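**Arms on the sample packing bench — how are the rest of you finding it?**

**femi_briggs**

Evening all. I've been meaning to start this thread for weeks and kept putting it off, so forgive me if it rambles. For those who don't know our place, we're the gift and sample side at Prekitz, up at Sistamthorpe, and until this spring every sample set was made up by hand. Small packets picked, laid out, checked, into the tray, on to the next. Now two of the benches have a pair of arms on them and the people who used to pack are mostly teaching and minding them.

I'm not against it! My wrists have stopped aching for the first time in years, and I can hold a proper cup of tea at night without wincing. But the day feels very different and I'd love to know whether other sites have gone through the same thing.

**Sofia K**

Lovely to see you posting, Femi. We had ours at Ondcombe from last August, so we're a bit further down the road. The wrists thing is real. So is the quiet. On the old line we talked all day long, you knew whose daughter was getting married and whose boiler had packed up, and your hands just got on with it. Minding the arms, you have to look. You can't natter and look, or I can't anyway.

My advice is to fight for the tea break being taken together. Ours got staggered so that a bench was never left standing, and within a month I hardly knew the people on the other shift. We got it back in the end, but it took a lot of asking.

**n.singhal**

I'll be the grumpy one then. My worry is the grade. We were packers, and now we set out the work, watch it, put right what gets dropped, write down why it got dropped and start it off again. That's a technician's job in my book, and the pay slip still says packer. Sistamthorpe put through 2,070 sample sets in the last order by the old method and everyone was told how skilled they were. Then the arms come in and suddenly the skill is supposed to be in the machine.

**femi_briggs**

Narendra, you're not wrong, though I'd say our supervisor has been fair about it so far. We were given 5 paid hours of training each, which I thought was mean, and when we said so it was put up to 19. I don't call that nothing.

**n.singhal**

Training is a cost to them once. A grade is every month. I'd still put it in writing if I were you, Femi, and I say that as a friend.

**Babis Vasilakis**

Can I ask a daft question? I'm at the Vlachopoulos warehouse and we've only been told "something is coming". What do you put in front of these things all day? I had pictured great big cages and forklifts driving themselves about.

**femi_briggs**

Not daft at all, Babis, I pictured the same. It's far more homely than that. Little packets, a mat, a tray, and you lay them out a bit differently each time so the arms don't get used to one pattern. I've grown quite fond of the setting out — it's the nearest thing left to the old job, and you do get particular about it.

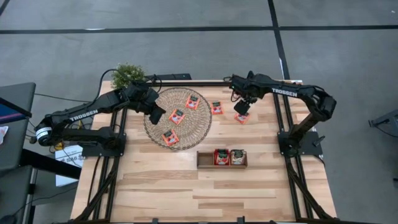
**Fotis**

Looks a good deal calmer than the line I worked on, I'll say that. But I want to go back to Sofia's point about the talking, which I think got passed over a bit quickly. When I started, the older hands taught you while they worked. You stood next to them and picked it up, how to feel a packet that was underfilled, which boxes to leave for later. If there are only 2 of us to a bench now, both with our eyes on the arms, who is a youngster going to learn that from?

**Sofia K**

That's just it, Fotis, and I don't have a good answer. We tried putting new starters beside someone for their first fortnight and it helped, but they learn the arms first and the goods second. I had a lad who could restart a bench with his eyes shut and had never noticed that a badly sealed packet feels different in the fingers.

**n.singhal**

Which rather proves my point about skill, but I'll leave it there before I'm told off.

**Babis Vasilakis**

Thank you all, this is more than we've had from our own management. We've a meeting on 2026-06-11 and I'm going to ask about breaks, grades and who teaches the new ones, in that order. Is there anything else I should have on my list?

**femi_briggs**

Ask who gets to stop it, Babis. We're allowed to stop a bench whenever we don't like the look of something, no questions, and I wouldn't want to work one on any other terms. And ask for decent stools while they're feeling generous, ours are dreadful.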